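What the second gripper set is costing us

I said in March that I would write up the budget for the new grippers once we had lived with the first set for a while. We have, so I'll go through what we bought, what we forgot to plan for, and what I would change if I were starting the spreadsheet over.

Some background for anyone new. We are a small group and we collect household handling data with hand-held grippers. Most of the work is soft things: blankets, toys, towels, clothes. We do it in ordinary rooms with ordinary clutter, and the equipment gets carried around all day and set down on whatever is nearby. That matters for the budget, and I did not give it enough weight the first time.

The first quote came from Tastmont and was 3,114 for a pair, with cameras and mounts but without spare pads. Sutherland came in a bit lower, but their lead time was long and they wanted us to buy the charging dock as well. Kamik only sells the bare mechanism. If you have someone who can do the assembly and wiring, Kamik is the cheapest by a good margin. We did not have that person at the time, so we went with Tastmont.

The grippers themselves have been fine. The pivots are still tight and none of the arms has cracked. What we got wrong was everything that goes with them.

Pads were the first surprise. I had a line in the sheet for "consumables" with a small number in it that I more or less made up. Soft toys and bedding shed a lot of lint, and once the pads are coated they don't hold as well. You can clean them a few times and then you are better off replacing them. A replacement kit is 263 and we have gone through more of them than I would like to admit.

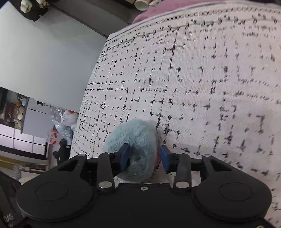

The other thing I left out was the objects. It sounds silly to put plush toys and bedspreads in an equipment budget, but if you want variety you have to keep buying things, and you have to store them and wash them. Ans Boersma, who keeps our books, moved all of that into its own line after the second month - a good decision, as it had been hiding under office supplies. Last month it came to 293, mostly fabric items. Patterned ones turned out to be worth paying a little more for. Plain white sheets are cheap, but we already had plenty of those in the data.

Storage and file transfer I had planned for, and that estimate held up. We use Sirari for the upload side and the monthly bill has been steady. I mention it only because people ask. It is a boring part of the budget and I hope it stays that way.

So now we are planning the second set. My current thinking is to order 3 more units, with one of them kept on the shelf as a spare. When a unit went out for repair in the spring we lost most of two weeks, and the people who were scheduled still had to be paid. A spare looks expensive on paper until you put those two weeks next to it.

I have also asked Kamik for a new quote. We have more hands now, and I think we could do the wiring ourselves. The risk is mixing two kinds of hardware in one collection. The jaws open to a slightly different width, and the camera would sit higher, so somebody would have to check how much that affects the recordings. I have put a week of time in the sheet for that. It may need more.

If you are putting together a first budget of your own, price the pads before you price the gripper. Ask each vendor how long a kit lasts on fabric, and ask for the repair turnaround in writing. Tastmont gave us a number over the phone and the real one was double.

The Kamik quote should be in before the end of the month. I'll add the figures to this post when I have them.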